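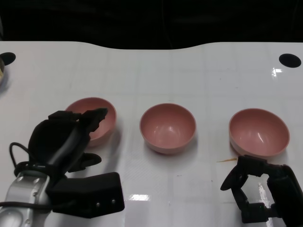
2025-11-01

Slow start, porridge at 8. Kyriaki rang to say she can't come until next week, so the big cupboard will have to wait. Got the pink bowls out and decided to keep all three. I nearly gave them away in October when I did the top shelf, and Makis said he'd have them - he'll have to find his own.

The white table shows every crumb but wipes down easily, and the pink looks well on it. Soup tonight, leek and potato. Need more bread and washing-up liquid. Posted Ingeborg's letter on the way back from Stutgate. Bed early, I hope.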